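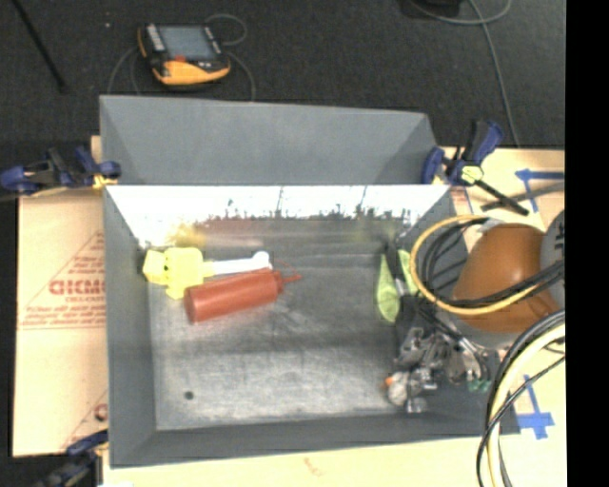
Vol. 2, p. 20

Relside open metal bin, gray, tall back

Back in stock as of November. Same bin as before, same steel gray finish, no lid. High panel at the back, lower band across the front so you can reach in without banging your wrist. Sides slope in a little toward the floor of the bin, so small stuff ends up where you can see it.

Good for - squeeze bottles, toys, odd shaped parts, kitchen bits, anything that rolls off a table. A bottle lies down flat in it fine. Bulky things too, the yellow piece with the white handle goes in with room left over next to it.

Item no. 1302. Sold singly or in a box of 20. Boxes ship from the Rankin warehouse, singles from the shop, so if you order both they come seperately.

Please read before ordering:
The floor of the bin is bare brushed metal and it scuffs. Scratches, cloudy patches, some darker bands - all normal with use, we don't take returns for that. If you want it to stay nice get the Filtia liner, cut to size, sold on its own page. Inside back wall is shiny and throws a lot of glare under strong lights. Colors reflect in it. Matte spray helps but voids the finish warranty.

Sits fine on a wood tabletop. Use felt pads if you care about the table, pads not included. Don't drag it.

Cleaning - damp cloth, mild soap, dry it right after. No steel wool. No bleach. The old Dritus bins could go in a dishwasher, these can not.

Orders over 500 pieces, write to Kanyarat Boonyarit first, she does the pricing and will tell you how long the wait is. Dont put it through the cart, the cart gets the freight wrong.

Divider set for this size is sold out. More coming, no date yet. The older dividers are a bit too wide and will not fit, please stop ordering them for this one.

Contact us | © Relside | Back to top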